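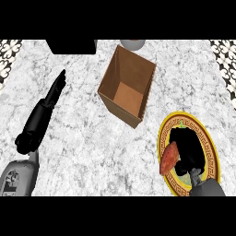 Hi Viktória, hi all,

Sorry for the slow answer, I wanted to go through the whole thing on my own copy before saying anything clever. Quoting the part I'm replying to:

> From: Viktória Bozsik
> To: nodier-users
>
> I've moved our two-arm cell over to the new Nodier release and the right arm has gone twitchy. The left one is fine. The right one gets down to the plate OK, but as soon as the fingers come near the sweet potato the wrist starts to buzz, and sometimes the whole plate creeps along the counter. I copied the gains over from the old setup file by hand, so they should be the same. Is it the contact settings? Máté thinks it's the plate mesh. I'd like to know before I start tearing things out.
>
> Also, does anyone have a home pose that works with the marble counter scene? Ours is still the one from the old bench and the forearms come in way too low.

So, I have the same scene up (marble counter, cardboard box between the arms, plate over on the right) and I got the same buzz within a minute of loading my old file. Good news first: I don't think it's the plate mesh. I swapped the plate for a plain flat disk and the wrist buzzed just as happily. Sorry, Máté!

What fixed it for me was the damping. The old release let you write one damping value per arm and it was spread over the joints. The new one wants a value per joint, seven of them, and if you only give it one it uses that for the first joint and leaves the rest at the default, which is tiny. No warning on screen either. There is a line about it in the log, but mine was line 958 and I only found it by searching for the word "default". I'm guessing your left arm already has the full list in its block and the right one doesn't. Open the file and compare the two side by side before you touch anything else.

Once the list was in, I still had a little creep on the plate. That turned out to be my own fault - I had the Salehi fingers closing at full force from the moment they touched anything. I now close in 2 stages: a soft close until both fingers report contact, then a ramp to the grip force over 110 steps. The ramp matters more than the final number. Orsolya has hers much shorter and is happy with it, but she's picking up blocks and I wouldn't trust it on anything with tapered ends.

On the home pose: please don't reuse the bench one. The counter is higher relative to the arm bases, so the forearms skim right over it, and mine clipped the box wall twice on the way in from the left. Raise the shoulders first, then turn the elbows outward a bit, and only then bring the wrists in. If you save the pose with the grippers over the marble instead of over the box, you can also reset the box without having to move the arms first. I'll put my file in the shared folder tonight, it's called counter_home_b. (There is a counter_home_a too. Ignore it, the left elbow is backwards.)

One more thing to check while you're in there. Sándor asked me off list why his contacts looked different after every reload, and it was the Fillier plugin caching the old friction table. Clear the cache after you edit the file, then reload the scene, in that order.

Could you post your right arm block once you've compared them? If the seven values are all there and it still buzzes, I'm wrong and I'd like to see it. Ernő, you were on the previous release longer than any of us, did the wrist joints ever need a higher value than the shoulder? I've got mine all equal right now and it feels a bit sluggish on the way back up from the plate.

Cheers,
Máté's other neighbor on the list,
Zondport sim bench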